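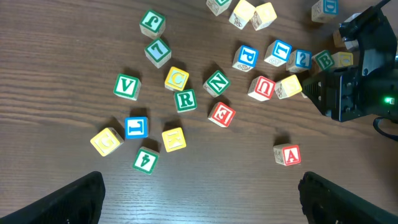
At Drirkum, the rules for working near the robot arms used to fill a binder. Noelia Pacheco cut them to one sheet, dated 8 April 2019, and it hangs by every bench.

The first rule is about reach. Both arms have to be able to move through their full range without touching a wall, a shelf or a person. Anything that isn't part of the task comes off the table before power goes on, coffee cups included.

The second covers cables. They get checked at the start of each shift, from the wrist down to the base, with a hand on the stop button.
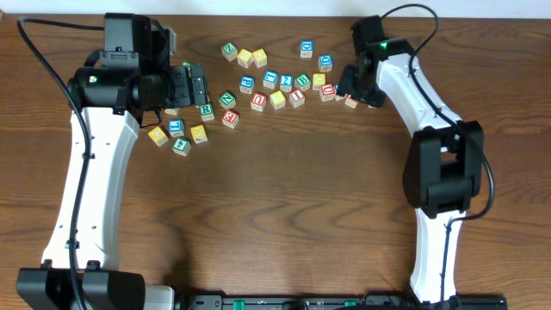 Letter blocks on the table between two arms at Drirkum.

Small parts have their own section. Pacheco wants them kept inside the area both grippers can get to, and she wants hands out of that area while either arm has power. A part that falls on the floor stays there until the arms are stopped.

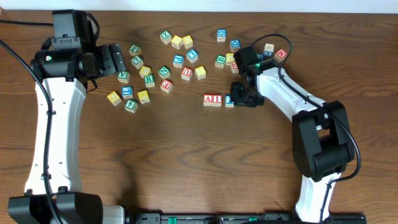 The log is the part people complain about. Each run gets a line with the operator's name, the task and any stop. The book now holds 1367 lines, and 327 of them record a stop. Pacheco reads them all. In August she plans to send the sheet to Cusarix, which runs over 200 benches and still uses the binder.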